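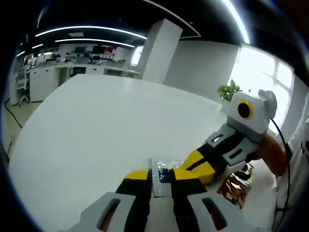
Silver packet with blue printed label, and a gold and bronze foil packet, on the large table at the Trosader office.

Trosader brings sample sorting into its Primidton office

Trosader has moved the sorting of skin care samples out of its rented storage unit and into the main office in Primidton. The work covers single-use packets, folded leaflets and full-size containers, which are checked and grouped at one large white table before they go into mailing boxes. The first boxes sorted under the new arrangement are the Olus spring sets.

The company mails sample sets to salons, small pharmacies and hotel buyers. A set holds one or more full-size products, a group of packets for handing out at the counter, and printed matter. Up to now the packets were sorted at the storage unit and the full-size items were added later in Primidton, so every set was opened and closed twice. Under the new procedure the set is made up in one pass.

Gerasimos Triantafyllou, who runs fulfillment at Trosader, said the change was decided after a review of returned sets last August. Most of the returns fell into two groups. In the first, a packet had been bent hard across the seal and arrived with its contents in the bottom of the box. In the second, the packet was sound but belonged to a different product line from the bottle next to it.

"The second kind costs us more," Triantafyllou said. "A leaking packet gets replaced and the salon forgets about it. A wrong packet goes out to a customer, and then we have a phone call about an ingredient list."

Foil packets

Foil packets take up most of the checking time. They are light, they slide on a smooth surface, and they hold a crease once it has been made. Creases alone are not a reason to reject a packet. Under the written procedure a crinkled packet passes if the crease stays clear of the sealed edge and the printed label can be read in full. If the crease reaches the seal, the packet goes into the reject tray. If the label can't be read, the packet goes to a second person, who compares it with a reference packet from the same delivery.

Reflective foil has caused some trouble under office lighting. Print on a silver or gold surface can wash out when a ceiling light or a window is reflected in it, and a sorter who reads the label straight down may miss a character. The procedure now asks for the packet to be turned a quarter turn and read again. Marina Zacharopoulos, who wrote that part, said the second reading adds little time and has picked up several mismatches in the trial period.

Zacharopoulos also removed color as a sorting key. The old sheet told staff to put silver with silver and gold with gold. Suppliers change their foil without notice, and two packets of the same color can belong to different lines. The new sheet goes by the item code alone. Color is kept as a note in the margin, for use when a packet has slipped under something and has to be found.

Packets are laid out singly and are not stacked until they have been read. After reading they are placed face up in shallow trays, 30 to a tray. A full tray is covered with a sheet of plain paper and carried to the packing shelf. Trays that are partly full at the end of a shift stay on the shelf with a slip showing the item code and the initials of the sorter.

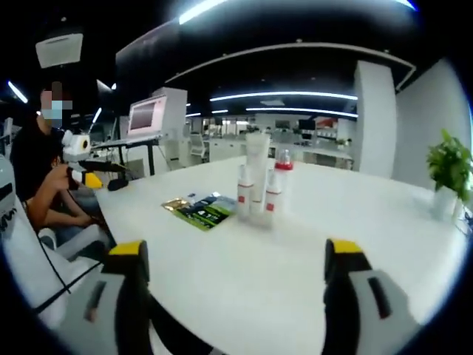
By Mariama Darko | 22 April 2024 | Primidton

Full-size items

Bottles and tubes are handled after the packets. They are set upright in a close group toward the middle of the table, with the labels facing out where the shape allows it. A flat tube that is made to stand on its cap goes at the rear, and pump bottles and other bottles go in front of it and to the sides. The grouping has no bearing on how the items are packed. It lets the sorter compare the products against the set list without picking each one up.

Many of the containers in the current range are white, and several can be told apart at a distance only by a red label or a red cap. Staff had asked for the set list to carry a small drawing of each item. Santino Figueroa, who maintains the lists, has added outline drawings for the pump bottles and tubes. Drawings for the remaining bottles are due with the next revision.

Three checks are made on each full-size item. The cap or pump is tested for play by hand. The label is checked for lifting at the corners. The base is wiped with a dry cloth and the cloth is inspected. An item that fails any of the checks is taken off the table at once, and the whole set is held until a replacement has been brought from stock.

Pumps have been the weakest point in transit. A pump head that is not turned fully to the locked position can be pressed down by the lid of the box. Trosader tried a paper collar under the pump head and dropped it after complaints that the collar was hard to remove. The present method is a folded strip of card between the pump and the box wall. Figueroa said the strip is cut from the same stock as the box dividers and does not have to be ordered separately.

Printed matter

Leaflets and cards are placed to the left of the containers, flat on the table, and are the last things to be checked. Small packets may rest against the leaflet they belong with. They may not be left underneath it. Several short counts in the trial were traced to a small packet that had gone into the recycling bin with a spare leaflet.

Olus sends its leaflets in more than one language, and the languages look much the same when the sheet is folded. The set list gives the code printed on the back fold. Sorters are asked to read the code and to leave the front of the leaflet out of it, even where the picture on the front is familiar.

Table and office

The table stands in the open office in Primidton, within reach of daylight and under the general ceiling lights. No task lamp has been fitted. The white surface was kept for the sake of contrast with dark print and small colored cards, although Zacharopoulos noted that white tubes and bottles are harder to pick out against it. A gray mat was tested and withdrawn. Its edge caught the packets as they were moved across, and it took longer to clean than the bare tabletop.

The tabletop is wiped at the start of each shift and again after any reject caused by a leak. Drinks are not allowed on it. The potted plant has stayed, on condition that it is moved toward the side before the trays come out and is not watered while sets are open.

Desks in the rest of the office have not been changed. Iraklis Papadakis, the office manager, said there had been some concern over noise, mainly from tape dispensers. Box sealing has therefore been kept in the back room, and only sorting and set assembly are done at the table. Chairs are the ordinary office type. A higher stool was considered for the sorting position – it would give a better view of the far side of the table – but the table height does not suit it.

Volumes

The first run consists of 500 Olus sets, to be released in 18 batches. Each batch is closed and signed before the next is opened, and left-over packets are returned to stock between batches. Triantafyllou said this is slower than running straight through. It does limit the number of boxes that have to be opened again if a wrong code is found.

The set lists are kept in Kahsay, the stock program Trosader has used for its warehouse for several years. Sorters print the list at the start of a batch and write on it by hand. Figueroa enters the rejects afterward, with a reason code for each. Until this month the reject entries had a single code, "damaged," which covered a lifted label and an open seal alike. There are now separate codes for seal, print, cap or pump, label, and wrong item.

Salons that receive a set will find a revised packing slip on top of the divider. It lists the full-size products first, then the packets by item code, then the printed matter, in the order in which they were checked. A short box at the foot of the slip is for reporting a missing or damaged item. The slip can be mailed back or read out over the phone, and the batch number should be given in either case.

Sets packed before the move carry the old slip, with the packets grouped by color. They remain valid and do not need to be returned. Buyers who hold sets of both kinds are asked to keep the packets in their own boxes until the item codes have been compared.

The storage unit will be kept through August for empty boxes and dividers. Deliveries of packets and containers should be addressed to the Primidton office.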